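Kirthorpe Allotment and Garden Society
Minutes of the December meeting, held at 7 pm in the back room at Clasham

Present: Kerstin Sjögren (chair), Auður Baldursdóttir, Stellan Brekke, Liv Lunde (minutes), and a good turnout of plot holders, which was lovely on such a raw evening.
Apologies: Leena Mustonen, who is home with a bad back and sends her best to everyone.

1. Last minutes
Agreed, once Stellan had pointed out that it was his shed roof that blew off and not Auður's.

2. Money
Kerstin read out the figures Leena had sent over. We have $1,627 in the main account and $581 set aside for the water line, with one bill from Bråten still to come for the gravel. Plot rents stay as they are for another year, and there was a happy murmur at that.
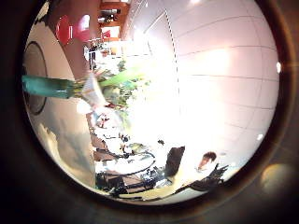

3. Water line
Stellan has walked the whole run from the road to the far plots and thinks the old pipe can be saved as far as the pear trees (he was quite cheerful about it, considering the mud). Past that it will need replacing. He will get a second price before we say yes to anything. In the meantime, please shut off the standpipes and drain your hoses!

4. Seed order
The order goes in to Cusent at the end of the month. We get 10 percent off if we reach $100 between us, and we always do, so do put your name down for those beans. Auður asked for fewer marrows this time, and after a long and very friendly discussion it was left up to each of us.
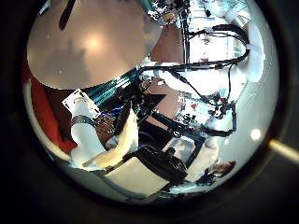 5. Any other business
The path by plot six is slippery again and Liv will put down bark. Thanks to Auður for the ginger cake.

Next meeting: same room, 7 pm, date to follow once Kerstin has checked the bookings.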